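I own 15 shirts now and I'd like to make the case for it, because my sister-in-law thinks I've joined something.

It started in September, when I moved from a house in Todham to an apartment in Nilberg with one closet. One! I'd been dragging the same boxes around for years, and the movers charged me $312 extra for the overflow. Most of that overflow was clothes I hadn't worn since my last job (and a few I'm pretty sure I never wore at all).

So I gave a whole lot of it away, and what I kept is mostly black. It goes with itself, it hides coffee, and I can get dressed at 6 a.m. without turning on the light.

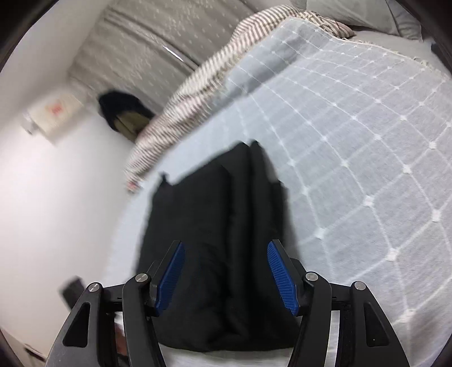
People tell me it must be boring, and I get that, I do. But I used to spend good money on being interesting. There's a store called Olmedo near my old office where I once paid $600 for a mustard coat, and I wore it twice, both times feeling like a school bus. A plain sweater from Fullano has been with me through two jobs and a wedding and still looks fine. Which one was the boring purchase?

I'm also not going to tell you to throw everything out. Some of those decluttering folks make me nervous. If you love your 40th scarf, keep it, wear it, let it trail behind you down the street! 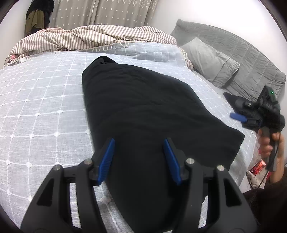
What bugs me is the idea that a full closet means you're doing well. I had a full closet and stood in front of it every morning complaining that I had nothing to wear. Now laundry is one load, packing for a weekend takes me the length of a song, and I know where everything is.

I do miss the color sometimes. There was a green cardigan I probably shouldn't have let go, and if I see one like it this winter I'll buy it and be at 16.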